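Ticket: Court booking page lets two people take the same slot
Opened by: Kyu-ri Heo
Assigned to: Wendell Okafor
Status: Closed, with one leftover (see the end)

Kyu-ri, 13th December
Hi Wendell, me again, sorry! We had two families show up for court three at the same time last night, both with a confirmation email on their phone, both completely right. I looked in the Kakusen admin and there they are, one on top of the other, same court and same hour. It's the second one I've heard of since we moved the Vomthorpe courts over to the new booking page. I haven't touched any settings except the winter hours, and that was only the closing time. Can you take a look before the weekend? The holiday mini-camp opens for sign-up on Saturday morning and I'm already having bad dreams about it.

Wendell
OK, I'm on it. First things first, I've put the page in "approve by hand" mode, so bookings will sit in a queue until you click them through. Annoying, I know, but nobody gets a double confirmation that way. Could you send me both confirmation emails with the full headers? In Lozano mail it's the three little dots, then Show original.

Kyu-ri
Sent! The first is from Anselmo Gallardo and the second from Dilruba Kumarasinghe. Dilruba says she booked on her tablet and the page hung for a while on the spinning circle, so she pressed the button again. Anselmo says his went straight through. 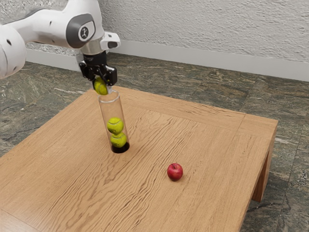
Does pressing the button twice cause the double booking?

Pressing it twice only sends the same request again, and the system throws the repeat away because it carries the same booking key. The clash comes from two different people holding the same slot in their carts when the hold runs out.

Wendell
So here's what I've found so far. When you pick a slot, Kakusen puts a hold on it for 300 seconds. After that the slot goes back on the calendar for everybody, but the first person's checkout page doesn't know that. It just sits there looking perfectly happy. Dilruba picked the slot first, wandered off to find her card, and in the meantime the hold ran out and Anselmo grabbed it. Then she paid, and the page took her word for it.

It's supposed to check one more time at payment. It does on my test copy! I spent most of the afternoon clicking the same court from two browsers and could not get it to break, and then I remembered that my test copy doesn't have the Prernura payment add-on. I turned that on and got a double booking on the very first try. I may have cheered out loud.

Things I tried after that, in order:

Cleared the page cache. No change.

Set the hold to 800 seconds. Fewer clashes, but they still happen, and now an abandoned cart blocks a court for ages. Put it back.

Moved the add-on below the calendar in the load order. No change, and it broke the date picker, so I put that back too. 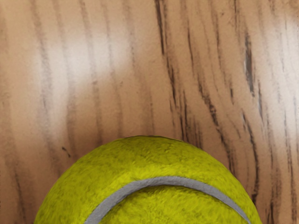 Rolled the add-on back to the March version. That did it – the second browser now gets "Sorry, this slot was just taken" before any money moves. I ran it a bunch of times on the test copy and then on the live page with court three, and it held up every time.

Kyu-ri
Oh, that's wonderful. What do I tell Dilruba? She was very nice about it, but she did pay.

Wendell
I'd refund her from the Prernura screen and not from Kakusen, otherwise the calendar frees up the slot and Anselmo's booking goes with it. I've written to Uchenna Ekwueme, who looks after the add-on, with the steps to reproduce and the log from my test copy. Please don't click the update button when it nags you, even if it turns red.

Kyu-ri
Refunded, and she's moved to court one. Approve by hand is off again and I can see new bookings going straight in. Mini-camp sign-up will open on time!

Wendell
Great, closing this. Leftover: the reminder emails still show the old closing time. I've opened a separate ticket for it, and it can wait until after the camp.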